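Prudell Desk Mat, Black – Jema range

Covers most of a tabletop. Keyboard, phone stand, pencil case, lunch. Soft on the wrists, flat from the first day if you leave it face down overnight.

Stitched edge. Rubber back, 3,000 grams packed so it stays put. Ships in a tube – let it relax for about 6 hours before you trim anything.

Goes under most shelf risers, check your leg height first. Lagos size is the big one, Clukard is the narrow one. Same material, same black.

Wipe with a damp cloth. No bleach, no dishwasher (people ask). Pencil and eraser crumbs brush off, ink dosen't always.

2 year guarantee on the stitching. Returns fine if its still in the tube. Next batch in February.
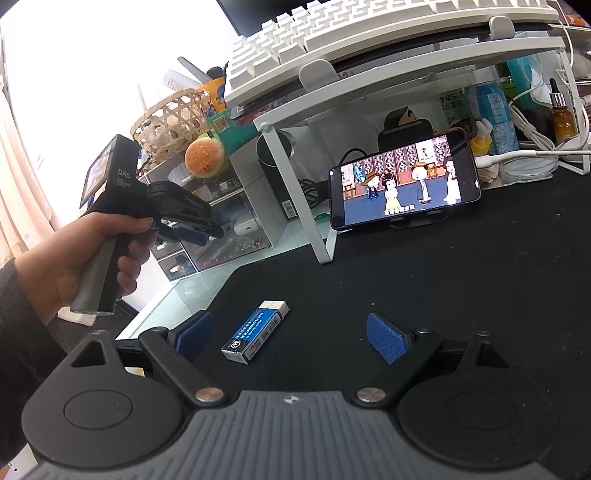 Can I use it on a glass desk?
Glass is fine – clean the top first and dry it well, the rubber grips better that way.

Spare corner pads sold seperately.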